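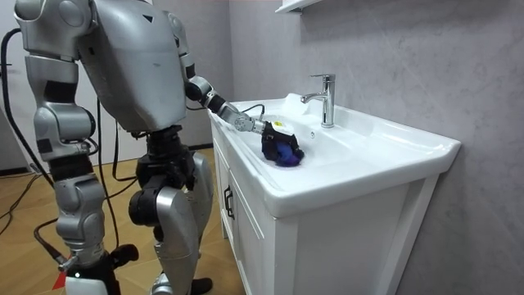
A sink gets dirtier from the cloth than from the people washing their hands in it, according to the tenant rep at Mascombe, and on that one point I have no quarrel. What I doubt is that the form we were handed would ever catch it.

WASHROOM SINK CHECK -- Mascombe building, room 14
Form supplied by Prosser. Comments are the inspector's.

1. Basin surface
Look for: chips, cracks, stains that stay after wiping.
Result: Pass.
Comment: The form wants a score out of 100 for this. I left the score blank. A basin is cracked or it isn't.

2. Rim and joint with cabinet
Look for: gaps, loose sealant, black spots.
Result: Pass, recheck in March.
Comment: "Recheck" was written on the last form too, with no note of what to look for. I would like to know what the previous inspector saw. Run a fingernail along the back edge, where a mirror won't help you.

3. Cloths
Look for: one cloth per room, hung up after use, not shared with the toilet.
Result: Fail.
Comment: The supply sheet says cloths are sorted by color. The sheet on the door gives different colors from the sheet in the supply closet, so I can't say which cloth belongs where, and I doubt the cleaners can. Pick one sheet. Cloths should not be stored in the basin between rounds.

4. Cleaning product
Look for: label readable, cap on, locked away.
Result: Pass.
Comment: Brimisex cream cleaner, 2 bottles, both in the closet. The order form says it "protects for weeks." From what? Rinse it off properly and treat the claim as advertising.

5. Drain and trap
Look for: slow draining, smell, drips inside the cabinet.
Result: Not checked.
Comment: The form allows "assumed OK" here. I don't assume. Cabinet to be emptied first, then run the tap and feel the pipe joints with a dry paper towel.

6. Floor in front of sink
Look for: puddles, cords, anything a person could trip on.
Result: Action needed.
Comment: Cords on the floor near a sink are a bad idea whatever they feed. Keep them back against the wall and off the wet side.

7. Sign-off sheet
Look for: initials for each round.
Result: Fail.
Comment: Every box filled in the same pen, same slant, right to the bottom of the page. Draw your own conclusions. Nirnum's contract asks for initials at the time of cleaning.

Form 154 to be returned to the Prosser office with items 3, 5 and 7 still open.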